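4.2 Tidying soft goods from the floor

Of all the chores we took on in this study, putting away soft things was the one we looked forward to least, and it is also the one that has taught us the most. A hard object such as a mug or a box keeps its shape when you take hold of it, and the planner can go on believing what it believed a second earlier. A pouch, a sleeve or a folded cloth gives way under the fingers, and whatever outline the system had in mind is soon out of date. People deal with this so easily that it is hard to remember it is a skill at all.

The Sulitz task set asks for 13 household chores, and the one discussed in this section is called "clear and sort." Items lie together in a small area, sometimes overlapping, and each has to be picked up and placed where it belongs. We ran the chore 100 times with the Muvex controller and the same number of times with the older Kamel planner, which does all its looking before it moves and then trusts its first impression. Both used the same arm and the same wrist camera, so the comparison is a fair one as far as we could make it.
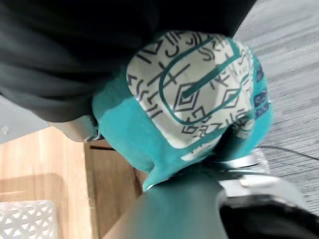 Page last changed: August, Zornance project pages, section 4

Figure 4. Wrist camera view during "clear and sort." The gripper is at the teal pouch, with black fabric lying over the pouch's top edge and gray carpet beyond.

Figure 4 gives a good idea of why the chore is a hard one. The black fabric drapes over the pouch, so the true edge of the thing to be grasped is partly hidden. The printed panel brings its own trouble, because the crowded black symbols and the bold teal outline offer the vision system a great many strong lines, and none of them marks the place where the pouch ends. In our early trials the Kamel planner was fond of lines of this sort and would happily aim for the border of a printed design as if it were the rim of an object. There is also a thin black cable on the carpet, and cables deserve a good deal of respect from anyone who sends a gripper down to floor level.

The Muvex controller finished the chore in almost nine runs out of every ten, while the Kamel planner managed a little over half. We were pleased with this, naturally, but we would ask the reader to look at the failures with us too. In 13 of the Muvex runs the arm did not complete the job, and in most of those it had lifted two pieces of cloth together and carried them off as one. A person notices the extra weight, or simply sees the second piece hanging there, and gives the bundle a little shake. Our controller has no such habit yet, and we have not found a dependable way to teach it one.

Speed is the other matter. We set no time limit, and a patient arm can look far more capable than it would seem to a family waiting for the living room floor on a Saturday morning. For the present we would say that a machine can do this chore if it is given time and if someone looks in on it now and then. Section 4.3 takes up folding, where the same difficulties come back in a more stubborn form.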